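Equipment Planning for a Small Handling Station
Project report, Serent group
25 November 2020

3. Budget

The department gave us a limit of 1000 pounds for the whole station, including delivery. Our first list came to well over that. We had put down two new tripods, a proper workbench and a spare for nearly everything, and most of it had to go.

The hand-held grippers were the one item we could not cut. Two are needed, one for each hand, and the quote from Marnedine for the pair with cables was 700 pounds. Illard offered a cheaper set, but the delivery date was after the end of our project and they would not confirm the jaw width in writing. We ordered from Marnedine in July.

That left 300 pounds for everything else. We split it between the work surface, cables, stands and test items. The table was already in the store room at Bae House and cost us nothing. A white board was bought to lay over it, as thin light-coloured fabric is handled on it and we wanted one plain surface for all trials.

4. Test items

Test items were the part we planned worst. We had written "assorted fabrics" with no price next to it. When we made a proper list we chose things that are easy to replace in any supermarket: laundry bags, tea towels and pillowcases. Laundry bags were kept on the list because the mesh is soft and the zip is much stiffer, so both can be tried on one cheap item.

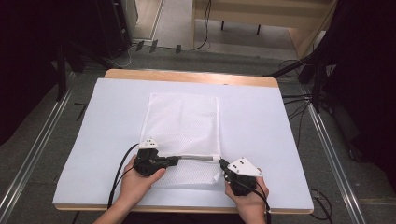
Figure 4. Handling the zip edge of a mesh laundry bag with the two grippers.

5. What we would change

Cable length should be settled before ordering. Each gripper has its own cable, and we only measured the route to the table after the order had gone in – longer ones then came out of the 300 pounds. We would also ask for the price of replacement jaws at the start. The Marnedine quote does not list them, and next year's group will need that figure for their own budget.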